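18 February 2019

Slept badly, and the coffee was the last of the bag, so I may not be fair to anyone in this entry.

Felista wants the round tables to stay. She is certain of it the way she was certain about the blinds. Her view is that the black one with the white veins makes the room look like a place where people sit down and talk. My view is that a round table in a room that size wastes four corners, and that a top pretending to be marble fools no one over the age of six. She got it from Zaneo and thinks that settles the matter.

The glass jar is another thing. It has a lid with a knob on it and sits on the black table as if it had been put there to be admired. I asked Ebise what it was for and she said "things." I have owned plenty of jars for things. They fill up with rubber bands and one dead battery.
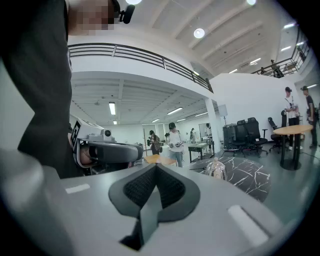 Ebise also told me that having the light wood table next to the dark one was "a mix," and that mixes are what people do now. Maybe. To me it looks like two sales on two different days. I said so, and got the look.

Sharon has drawn up a plan for the room, with 7 steps, and step one is to decide what the room is for. We have been on step one since November. I pointed out that the desks and shelves along the side will be just as cluttered whatever we decide, and that she might as well begin there. She wrote this down, which I don't trust.

The person from Plestura quoted 3,742 to fit the wall with closed cupboards. I laughed, then saw that Felista wasn't laughing. For 80 I could buy enough plain boxes to hide all of it, and have change for lunch.

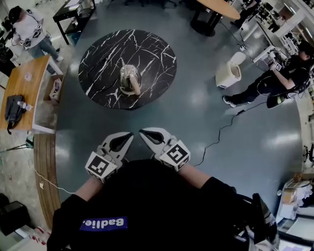 Would closed cupboards keep the floor clear? They'd keep it clear for a week, and then the bags would be back down there with the cables, same as before.

I said this to Raíssa on the phone tonight and she told me I was being gloomy. She thinks the office chairs should go too, all of them, and stools brought in. I like the chairs. They are plain and black, they stand in a line against the wall, and they ask nothing of me. Has she ever sat on a stool past lunchtime? I doubt it. 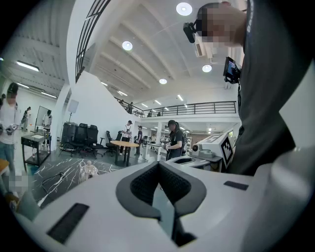 Adhiambo has the whiteboard on her mind. She wants it hung, and I want to know who is going to drill. It has a frame and looks fine leaning. Hang it and somebody will write a list on it, and the list will still be there when I retire.

Supper was soup. Must call Plestura and say no before Felista calls and says yes.

Contact | © 2019 Notes from Skultorville | Back to top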